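Notebook, oral history digitization – January

09:40. Picked up the Furtado deposit again. Box 2 is finished apart from the sleeve labels. Box 3 holds the recordings of women called to practice before the county courts, plus the loose correspondence on the admission rule. Index stands at 1,332 entries after last night's merge.

Transcript alignment: reran Ketell on the Grotinberg interviews with the legal word list loaded. "Articled" no longer comes out as "article". "Voir dire" still fails on every speaker. Added both spellings to the list and left the threshold alone, so the next run can be compared with this one.

Dropped segments: 19 before the word list, 18 after. A poor return for the time. The remaining ones are nearly all places where the interviewer talks over the answer. I'd stop tuning here and correct by hand. 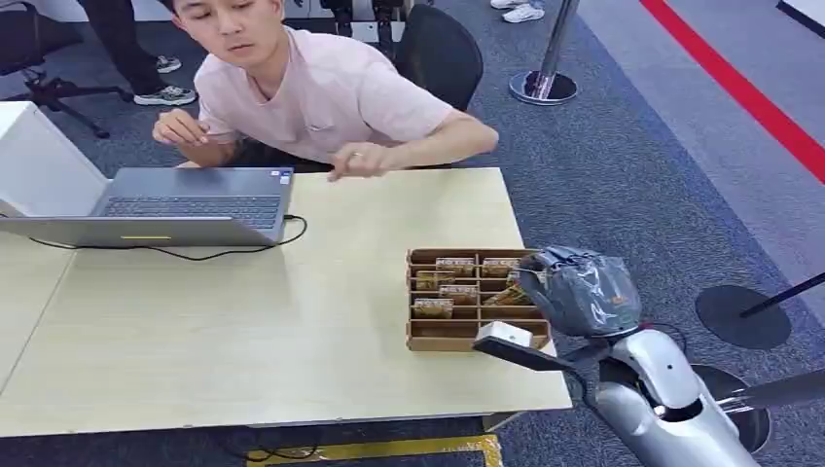
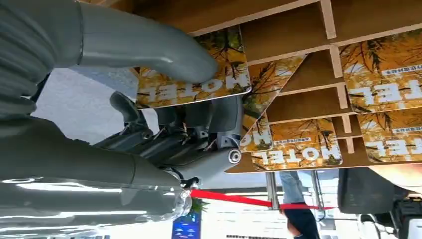 Rights statements are the slow part. The older consent forms cover "publication in a book or journal" and say nothing of online access, so each needs a fresh letter before the audio goes up. Draft letter is in the shared folder, second version. I took out the paragraph on commercial reuse, as it raised more questions than it settled. Title cards for the web clips also need a rule. The card with MOTEL in big white letters over orange and yellow leaves is the size of lettering I have in mind: one word or a surname, white, readable on a phone. Our current cards put name, year of admission, court and deposit number on four lines and none of it can be read small.

11:15. Anitz export failed on the date field again. It wants a year and rejects "before 1950". Workaround: leave the field blank, put the wording in the note, flag the record. Do not enter a guessed year – we spent most of last January taking those out.

Checksums on the master files match for Box 2. Box 3 not run yet.

To do
– letter to depositor, second version, check the return address
– hand corrections, Grotinberg tapes, side B first
– ask whether the court register can be cited by page or only by volume
– Anitz: list of flagged records
– new title card, one test clip only

14:30. Register question answered: volume and page, with the session in brackets. Changed the citation template to match. Existing entries still to be converted.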